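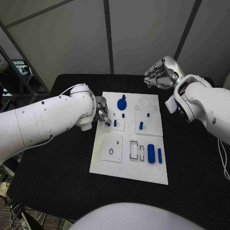
Open with the question, then wait. Who here has bought something because the label said "clinically tested"? Hands up. Mine goes up too.

Slide 2. The claim. The Uvorex sleep drops leaflet says 37 percent better sleep. Read it out slowly. Better than what? Better according to whom? Let people shout answers. Usually someone says "better than nothing," and that gets a laugh, so pause for it.

Slide 3. What I asked for. I wrote to the company in June and asked for the study. Got a brochure back. Wrote again and got a two-page summary, no author. Don't read the emails aloud, it takes too long and the joke wears off.

Slide 4. What the summary says. 25 people, all of them customers already. They filled in a form before and after. No comparison group. They knew what they were taking and had paid for it. Ask the room: would you admit you'd wasted your money?

If someone brings up placebo – fine, take it, but keep it short. The point is that this study can't tell us either way. I'm not saying the drops do nothing. I'd like to be clear on that, Cecilia Fiadzo got an angry letter after the Justmont talk for saying less.

Slide 5. The bigger number. "Trusted by 300 pharmacists." Trusted how? Stocking a thing on a shelf is not much of an opinion. My corner store stocks horoscopes.

Slide 6. Neves magnesium spray, same trick with nicer fonts. Skip if we're past the halfway mark.

Slide 7. What to ask at the counter. How many people were in it? Who paid? What were they compared with? Where can I read it? Gifty Eshun thinks there should be more on this slide. I think people remember four questions at best, and I have doubts about four.

Questions. Expect "but it works for me." Be polite. Sleep goes up and down by itself, and most of us buy the bottle in our worst week. Someone will ask what I take. Nothing, and I sleep badly.

Handout is by the door, July 2024 version. The older one has the wrong price for the drops, so bin any that are left in the box. Give the clicker back to Gifty before leaving.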